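Section 4 of the Piltley bench guide. Read section 3 (controller wiring and licence keys) before you start.

## 4. Comparing grippers in simulation

This section covers swapping between the two stock gripper models, Beltora and Bavska, and running the same set of trials with each. Do this in the simulator before you fit either one to a real arm. The procedure takes most of a morning the first time and much less after that.

You will need:

- a working Piltley install with the kitchen world loaded
- the gripper files for both models, unpacked into the `grippers` folder
- a task list (the default one is fine)
- 20 GB of free disk space for the recordings

### 4.1 Loading the first gripper

1. Stop any running trial. The status line must read IDLE.
2. Open **Arm > End effector** and choose the Beltora model.
3. Set the tool centre point to the value printed in the gripper file. Do not carry over the value from the last gripper.
4. Enter the gripper mass. If you leave this field blank, the controller assumes no load and the arm will overshoot at the end of fast moves.
5. Select **Apply**, then **Home**. Wait for the arm to finish homing.
6. Open and close the jaws three times from the manual panel.

**Caution:** If a real arm is connected to the same controller, switch it to local mode before step 5. The Home command goes to every arm on the bus, simulated or not.

### 4.2 Setting the wrist camera

The wrist camera is fixed to the wrist housing in both models, so its view changes with every joint move. Check it before recording anything.

1. Open **Cameras > Wrist**.
2. Set the frame size to 400 by 400. Larger frames look nicer but slow the physics on most laptops.
3. Leave the mount offset at the factory setting for now.
4. Jog the arm to the pre-grasp pose and look at the preview.
5. Confirm that both finger pads are in view at the bottom of the picture. Part of the wrist housing will show as a flat grey band along the lower edge.
6. If the pads are hidden, raise the camera pitch one step at a time until they appear, then save the pose.

Walls, benches and other fixtures will often fill the rest of the view at this pose. Leave them in, as both grippers need to be tested against the same background.

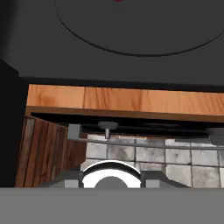

Can I use one camera offset for both grippers?

Use a separate offset for each. The Bavska body is deeper than the Beltora, and an offset tuned for one will hide the fingertips of the other when the jaws are closed. Offsets are saved with the gripper file, so you only have to set them once.

Once the view is saved, lock it with the padlock button. An unlocked view resets when the world is reloaded, and recordings made before and after the reset can't be compared.

### 4.3 Running the trials

1. Open **Trials > New batch** and give the batch a name that includes the gripper. `beltora_a` is enough.
2. Set the step limit to 500. A trial that reaches the limit is logged as a timeout, and a timeout is scored separately from a dropped object.
3. Set the random seed to 38. Any number will do, but it must be the same for both grippers.
4. Set the number of trials to 20.
5. Select **Run**. Don't move the viewport camera during the batch - it shares a render thread with the wrist camera and can cause skipped frames.
6. When the batch ends, export the log and the recordings to the same folder.

Repeat 4.1 to 4.3 with the Bavska model.

**Note:** The Stamatopoulos controller plug-in changes the closing force between trials if adaptive grip is on. Turn it off under **Controller > Grip** for both batches.

### 4.4 Reading the results

Compare the logs side by side using **Trials > Compare**. Look at the timeouts first. A large gap in timeouts usually comes from a wrong tool centre point and tells you little about the gripper itself. Go back to 4.1, step 3, and check it.

After that, look at the failed grasps in the wrist recordings. Play them at quarter speed. Mark each failure as missed, slipped or collided using the number keys, then save.

If a recording opens with a black picture, the camera was not started before the batch. The log is still valid, but you will have to rerun the batch to get the video.

Logs that won't open in the compare window can be sent to Brian Waweru on the support desk. Attach the gripper file and the log, and leave the recordings out unless he asks for them. The desk is closed on Monday.

Go to section 5 for fitting the chosen gripper to a real arm.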